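Trasholm Extends Household Demonstration Program

Fri 14 July – Trasholm has extended its program of recorded household demonstrations, in which people carry out everyday tasks with hand-held grippers so that a robot can later learn the same movements. The current round covers the handling of clothes, including long garments laid out flat.

Participants work with 2 grippers, one in each hand, and complete 10 practice runs before recording begins. The collection now holds 3,104 demonstrations from more than 200 homes.

"Clothing rarely lies the same way twice," said program lead Jolene Mudgway. Partner firm Frerichs will begin training in December – kitchen tasks will follow.

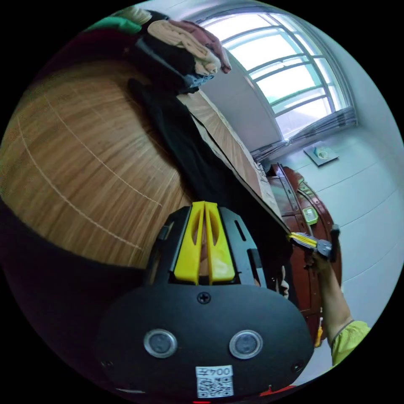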